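Unit 9: Contact Force Faults in Wiping Tasks
Course handout, Service Robotics Lab

Reading before the session: the Lykkegaard incident log, pages 1 to 9. Bring a printed copy.

Background

The Lykkegaard trial used a Skurenis arm with a wrist force sensor to dust and wipe wall-mounted items in an office corridor. The wiping policy was trained on recordings of people doing the same work by hand. In June the arm pushed a glazed frame off its hook. The glass broke on the floor. No one was hurt, but the trial was stopped and the cell was locked out.

What failed

The force limit was set at 9 newtons, measured along the tool axis only. Sideways load was logged but not checked. The cloth caught on a corner of the frame, the arm kept moving along its path, and the side load climbed for 400 milliseconds before the joint torque limit stopped it. By then the frame had lifted off the hook.

The log holds 679 wiping passes before the fault. In 37 of them the side load went over the level that was later chosen as the new limit. These passes were marked "complete" because the end position was reached.

The second cause was in the task setup. The people in the recordings used both hands. The arm had one, and the data was converted by dropping the left hand. Nothing took over the job of holding the frame.

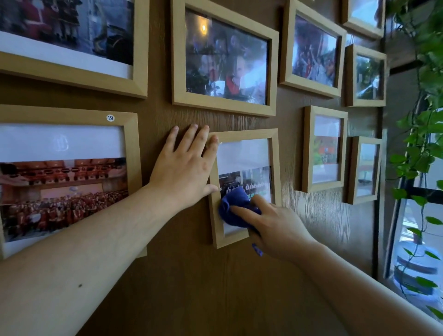

Fosteck Teaching Lab | Updated December 28, 2022

Look at the left hand first. The fingers are spread on the wall and the fingertips touch the frame's upper-left corner, while the right hand presses the cloth on the glass lower down. The frame sits at a slight angle. A loose corner of cloth hangs below the fingers, and loose cloth is what snagged in the June fault.

Changes made after the fault
Side load is now checked on every control cycle.
A pass that goes over the limit is marked as a fault even if it finishes.
Hanging items are skipped unless a second arm or a Lituris corner clamp is in place.

For next session

Write one page on which of the three changes would have stopped the June fault by itself. Give the log entries you relied on.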